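Remura 칸막이 나무 상자 사용 설명서

3. 탁자 위에 놓고 칸 채우기

탁자에 놓기 전에 상자 바닥의 완충 패드가 모두 붙어 있는지 확인합니다. 패드가 떨어진 채로 밀면 탁자 표면에 긁힌 자국이 남습니다.

1) 탁자를 마른 천으로 닦고 부스러기를 치웁니다.
2) 투명 판이 있는 쪽을 위로, 작은 칸이 있는 쪽을 몸 앞으로 오게 놓습니다.
3) 낱개 포장된 것은 한 줄에 모아 넣습니다. 오른쪽 세로줄부터 채우면 꺼내기 편합니다.
4) 둥글거나 포장이 없는 것은 나머지 칸에 나누어 넣습니다.

밝은색 나무 탁자에서 사용

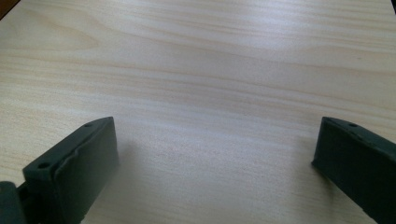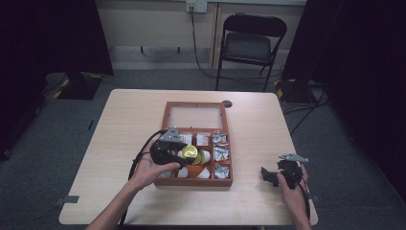
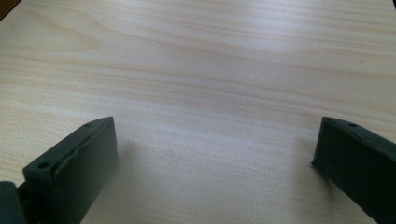 5) 칸막이보다 높이 올라온 것이 없는지 옆에서 살펴봅니다. 올라온 것이 있으면 눕히거나 다른 칸으로 옮깁니다.
6) 상자를 옮길 때는 양쪽 테두리를 두 손으로 잡습니다. 칸막이를 잡고 들지 마십시오.

주의: 투명 판 위에 물건을 올려놓지 마십시오. 판을 닦을 때는 부드러운 천만 쓰고, 알코올이나 연마제가 든 세제는 사용하지 마십시오.

주의: 포장하지 않은 식품을 칸에 직접 담지 마십시오.

참고: 칸막이가 헐거워지면 내용물을 모두 비운 뒤 홈에 맞추어 끝까지 눌러 끼웁니다. 그래도 빠지면 Hirby 교체용 칸막이(2개 1조)를 주문할 수 있습니다. 주문 번호는 8쪽 부품표에 있습니다.

2018년 4월 개정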